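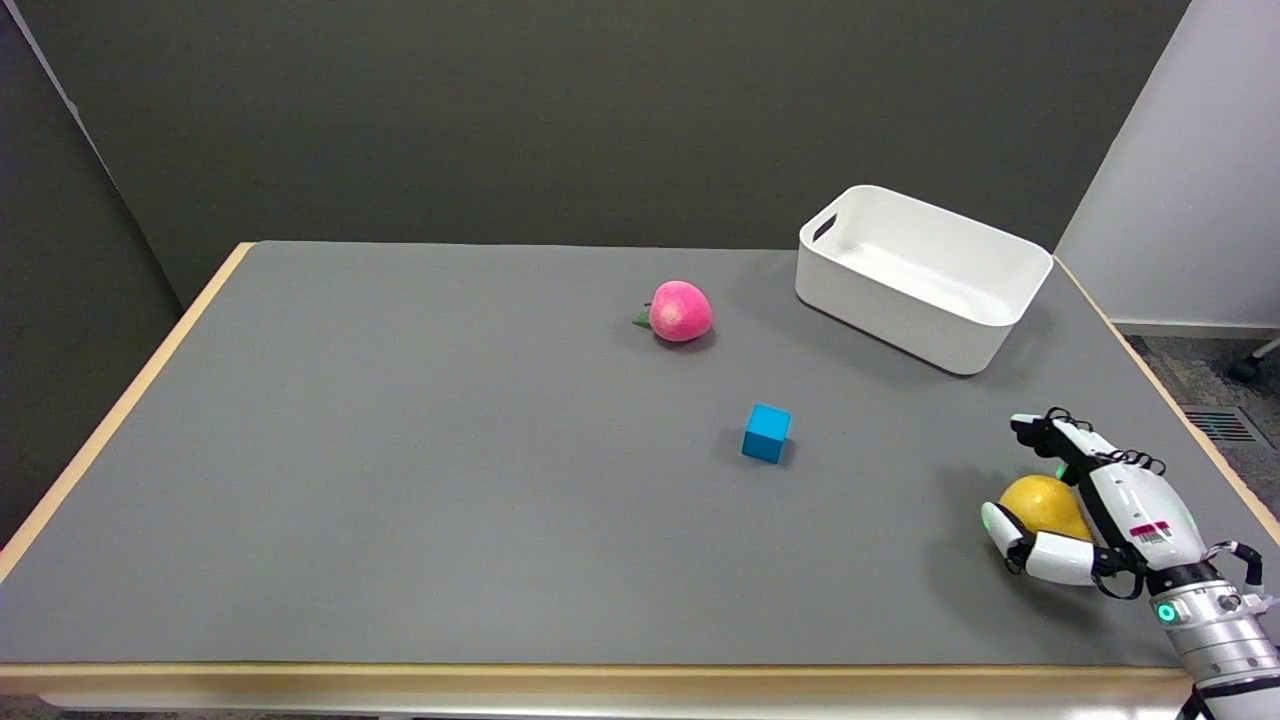 Peach with leaf, small blue cube. Grey tabletop.

Uton Colour Names – README

What this is

A list of what people call colours when nobody gives them a list to pick from. 393 swatches, 26 people, free text answers. Collected in Uton and Gough, typed up by Teguh Menon, checked by Izzati Tambunan (mostly the spelling).

Version 2. Version 1 had the Gough answers shifted down a row, please delete it if you still have a copy.

Files

answers.csv – one row per answer. Main file.
swatches.csv – swatch number, red, green, blue values, paper batch.
people.csv – person number, age band, town, first language. No names.
merged.csv – answers after tidying, see below.
notes.txt – Teguh's notes from the sessions. Rough. Some of it is about the heating.

Columns in answers.csv

person – number, matches people.csv
swatch – number, matches swatches.csv
name_raw – exactly as written, capitals and all
name_clean – lower case, spelling fixed
seconds – time to answer, blank for Gough (no stopwatch)
sure – 1 to 5, how sure they said they were

How it was done

Swatches printed on matt card, one at a time, by a north window. Each person wrote down the first name that came to mind. No going back. Breaks every 12 swatches, tea if wanted.

Light was the main problem. In Uton it was fairly steady, in Gough it clouded over after lunch and the greys went blue. Afternoon sessions there are marked PM in notes.txt but not in the csv, still to do.

Cards from the second paper batch are slightly warmer. Matters for the pale pinks and creams, not much else that we could see. Filter on batch if you're working on those.

Tidying

Spelling only. "Turqoise", "turquise" and four other versions all became turquoise. "Gray" became grey. Hyphens taken out, so blue-green and blue green are now the same thing. We did not merge magenta with pink or cyan with turquoise, people have asked, the answer is no. If someone wrote "peach" for an orange swatch it stays peach. If they wrote it for a pink one it stays peach too.

Two-word answers kept whole. Anything longer is in name_raw, and name_clean has our best guess at the main bit. Izzati and I disagreed on a few, look for a question mark at the end.

Blank means they passed. "None" means they wrote the word none. Please don't mix these up, we did it once and it took a whole evening to undo.

Known problems

– swatch 88 printed twice with different numbers, the other one is 214
– person 17 answered in Malay for the first page, translated by Izzati, original is in name_raw
– seconds are rounded and the first few are probably too long, people were still chatting
– not enough browns. Nearly all the cards are bright, our fault
– sure column missing for person 9

What not to use it for

Colour vision testing. We didn't screen anyone. Also don't take it as how a whole town talks, it's 26 people who said yes.

Licence and so on

Free to use, share, change. Say where it came from. If you print anything from it, Brivby Colour Group is the name to put.

Corrections to Teguh, with the swatch number pleas, not just "the greenish one".

Last changed October 5, 2023. Brown cards planned for February, if the printer gets mended.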